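Terkora 그리퍼 안전성 개선 과제 중간 진행 보고

수신: Firix 지원사업 담당 부서
작성: Lollham 조작연구실
작성일: 2023년 10월 25일

이번 보고서는 분량의 절반 이상이 고장 이야기입니다. 그런데도 연구실 분위기는 과제 시작 이래 가장 좋습니다. 3월부터 저희를 괴롭히던 파지력 이상의 원인을 드디어 잡았고, 그 과정에서 원래 계획서에는 없던 안전 기능까지 하나 얻었습니다! 일정에는 영향이 있었으므로 그 부분도 뒤에 그대로 적었습니다.

1. 무슨 일이 있었나

원통형 물체 반복 파지 시험 도중 그리퍼가 설정값을 넘는 힘으로 물체를 조인 일이 있었습니다. 설정 상한은 50 N이었는데 로그에 남은 최대값은 200 N이었습니다. 시험용 튜브 하나가 눌려 찌그러졌고 시험은 비상정지 버튼으로 중단했습니다. 다친 사람은 없습니다. 당시 작업자는 안전 구획 바깥에 있었고, 로봇 전원을 차단한 뒤에 접근했습니다.

처음에는 한 번뿐인 일로 보았습니다. 모터 드라이버를 재시동하니 증상이 사라졌고, 같은 조건으로 다시 돌려도 재현되지 않았습니다. 솔직히 이때 조금 더 파고들었어야 했습니다. 여름에 같은 증상이 다시 나왔고, 그 뒤로는 시험을 멈추고 원인 조사로 전환했습니다. 지난 분기 보고에서 "파지 시험 일시 중단"이라고 한 줄로만 적었던 것이 바로 이 건입니다.

2. 원인 조사

의심했던 것은 세 갈래였습니다. 힘 센서의 영점이 흐르는 경우, 제어기 통신이 늦어지는 경우, 손가락 기구부가 걸리는 경우입니다. 센서는 떼어내 따로 교정해 보았지만 이상이 없었습니다. 통신 쪽에서는 간헐적인 지연이 보여서 한동안 여기에 매달렸습니다. 통신 케이블을 바꾸고, 로그 주기를 줄이고, 제어 PC의 다른 작업도 전부 내렸습니다. 지연은 거의 없어졌는데 과대 파지는 그대로 나왔습니다.

실마리는 물체의 자세에서 나왔습니다. 튜브를 세워서 잡을 때는 멀쩡한데 눕혀서 비스듬히 놓았을 때만 이상이 생겼습니다. 그래서 조사 후반에는 시험을 모두 눕힌 자세로 바꾸고, 손가락이 물체에 다가가는 마지막 구간을 집중해서 보았습니다. 노란 튜브를 쓴 것은 매트와 색이 확실히 구분되어 영상에서 윤곽을 따기 쉽기 때문입니다. 흰 마개에 붙은 파란 라벨도 튜브가 얼마나 굴렀는지 읽는 데 꽤 쓸모가 있었습니다.
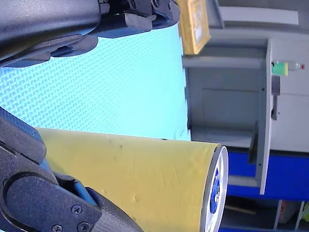 읽는 시간 4분

눕힌 자세 시험의 로그를 겹쳐 보니 그림이 선명해졌습니다. 한쪽 손가락이 먼저 닿으면 튜브가 살짝 구르면서 접촉점이 패드 바깥쪽으로 밀려납니다. 힘 센서는 패드 중앙을 기준으로 값을 환산하기 때문에, 접촉점이 바깥으로 나가면 실제보다 작은 값을 읽습니다. 제어기는 힘이 모자란다고 판단하고 더 조입니다. 여기에 Barua 제어 소프트웨어의 적분항이 누적된 채 초기화되지 않는 버그가 겹쳤습니다. 두 조건이 동시에 맞아야만 과대 파지가 나오니 재현이 그렇게 어려웠던 것입니다.

원인을 알고 나서 일부러 두 조건을 맞추어 보았더니 매번 재현되었습니다. 고장이 나는 것을 보고 다 같이 환호한 날은 연구실이 생긴 이래 처음이었습니다.

3. 조치 내용

소프트웨어: 파지 동작을 새로 시작할 때마다 적분항을 초기화하도록 고쳤습니다. 한쪽 손가락만 접촉한 상태가 이어지면 닫힘 속도를 낮추고, 그래도 반대쪽이 닿지 않으면 손을 열고 다시 접근합니다.

하드웨어: 모터 전류에 독립된 차단 회로를 달았습니다. 제어 소프트웨어가 무슨 값을 내보내든 전류가 한계를 넘으면 9 ms 안에 구동이 끊깁니다. 계획서에는 없던 항목인데, 이번 과제의 성과 중에서 저희가 가장 자랑하고 싶은 부분입니다. 부품비도 크지 않아 기존 재료비 안에서 처리했습니다.

운영 절차: 설정 상한을 넘긴 기록이 한 번이라도 나오면 재현 여부와 관계없이 시험을 중지하고 로그를 보존합니다. 재시동으로 증상이 사라져도 "해결"로 적지 않습니다. 첫 발생 때 저희가 놓친 것이 바로 이 부분이어서 시험 일지 양식도 함께 바꾸었습니다.

4. 확인 시험 결과

수정한 시스템으로 눕힌 자세 파지를 2000회 반복했습니다. 설정 상한을 넘긴 경우는 한 번도 없었습니다. 한쪽 접촉 때문에 손을 열고 다시 접근한 경우는 있었고, 모두 그다음 시도에서 잡았습니다. 차단 회로는 이 시험 중에는 동작할 일이 없어서, 전류를 강제로 올리는 시험을 따로 해 동작을 확인했습니다.

아직 남은 문제도 있습니다. 표면이 미끄러운 물체에서는 재접근이 잦아 작업 시간이 늘어납니다. 패드 재질을 바꾸면 나아질 것 같지만 아직 비교 자료가 없습니다. 원통보다 무른 물체, 이를테면 종이컵 같은 것에 대한 시험도 시작하지 못했습니다.

5. 일정과 예산

원인 조사에 쓴 기간만큼 물체 종류 확대 시험이 밀렸습니다. 이 시험을 다음 분기로 옮기고, 대신 계획서에 있던 외부 시연은 내년 3월로 미루는 변경안을 별도 공문으로 올리겠습니다. 총예산 증액은 요청하지 않습니다. 다만 시연 준비비 일부를 패드 재료 구입으로 돌리고 싶으니 항목 간 전용 승인을 부탁드립니다.

6. 다음 분기에 할 일

패드 재질별 비교 시험, 무른 물체 파지, 차단 회로의 기판화를 진행합니다. 기판화가 끝나면 회로도와 부품 목록을 Firix 지원을 받는 다른 과제에도 나누어 드릴 생각입니다. 비슷한 그리퍼를 쓰는 팀이라면 바로 붙여 쓸 수 있도록 설치 안내까지 정리하고 있습니다.

과대 파지 당시의 원본 로그와 확인 시험 전체 기록은 과제 공유 폴더의 Terkora 항목에 올려 두었습니다. 현장 확인을 원하시면 시험 일정에 맞추어 안내해 드리겠습니다. 전류 강제 상승 시험은 직접 보시면 정말 재미있습니다!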